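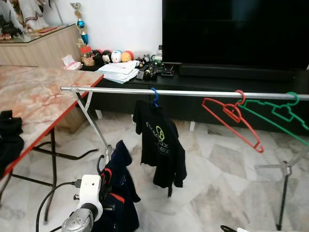 Rack station, head camera view, black T-shirt on the blue hanger.

Gripper comparison, bench and floor check, 3/8/24
Setup: white arm, Vimia fingers first, then Dobson fingers. Task: hangers and shirts on the drying rack.
Marks used: OK, FIX, WATCH

1. Emergency stop reachable from where I stand
OK. I moved it to my left side after the October check and I like it much better there. Pressed it 2 times with the arm moving, and it cut out both times.

2. Cables clear of the arm's travel
FIX. The black cables loop up past the arm toward the rack leg, and I don't love that one bit. If the elbow swings wide it could hook a loop and take the rack with it! Clip them back along the housing before the Dobson run.

3. Connector on the side of the arm joint seated
OK. Gave it a wiggle with power off. No play.

4. Rack stable, feet flat on the tile
WATCH. The feet splay out nicely but marble tile is slick, and the Vimia fingers tug sideways when they let go of a hanger (more than I expected from the spec sheet). I put a strip of tape by the feet so I can tell if the thing creeps.

5. Finger pads clean, screws tight
Vimia: OK. Pads still grippy, all 6 screws snug.
Dobson: FIX. One screw turned by hand, so in went a dab of threadlocker, and now I have to wait on it. Grr.

6. Grip force limit set
OK on both. I entered 200 in the Plulis controller for each set and read it back off the screen. Please, future me, read it back every time. The controller drops to its default after a firmware update and doesn't say a word about it.

7. Hangers checked for cracks
OK. Blue, red and green all fine. The thin plastic ones are where the two grippers really part ways: Dobson closes softer and I trust it more near the hook, while Vimia is faster and a bit of a bully.

8. Garments checked for anything that snags
OK for the black tee. WATCH for the navy jacket. It hangs right behind the arm, and I'd like it farther down the rack or off it completely before anything runs at full speed.

9. Table and nearby surfaces
WATCH. Folding table is close to the rack, so keep the speed low on that side. There's a black cloth on the near corner that should get folded or moved. TV and soundbar are out of reach at the current base position (I swung the arm out by hand to be sure), but redo this check if the base shifts even a little.

10. Camera view unobstructed
OK. I can see the rail and the hangers. The Brovwood mount still sags a hair when it's warm, so retighten between sets.

11. Log started and labeled
OK. Vimia set saved as run 2326. Dobson gets its own number once items 2 and 5 are cleared.

Result: Vimia good to go at low speed after the cables are clipped. Dobson on hold for the screw.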